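Why I've gone off the open house

I've been to 17 open houses since October and I'm ready to say it: they're a rotten way to choose a home. You get half an hour, your shoes are off, there's a candle going in the bathroom, and eleven strangers are trying to work out whether you're the competition. Who makes the biggest purchase of their life like that?

My old neighbour Dale Robichaud sold his place in Cunilholm last spring and told me he'd spent $2,980 on staging. Rented sofas, rented art, a bowl of lemons! It looked gorgeous, and I couldn't have told you where a family of four was meant to put its boots.

And the listings are just as bad. I read one for a semi in Romaniuk, 1,817 square feet, with the word "bright" in it four times and nothing at all on the age of the furnace. I had to email the agent twice - he told me the colour of the grout first.

What I'd like is dull stuff. Give me a year of heating bills. Tell me when the roof was done. Let me come back at eight in the evening, when the folks upstairs are home and the street's parked up, and stand in the kitchen by myself for a bit. 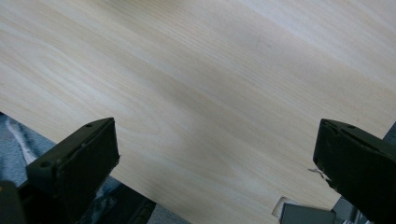 Boyang Jiang, who sold us our first condo, used to do that. She'd hand over the keys and go sit in her car with a coffee, and we'd wander around opening every cupboard. We noticed the slope in the hall floor that way, and we bought it anyway, with our eyes open.

I'd take an hour like that over any number of lemons. If your agent says it can't be done, ask again, and ask for the bills while you're at it.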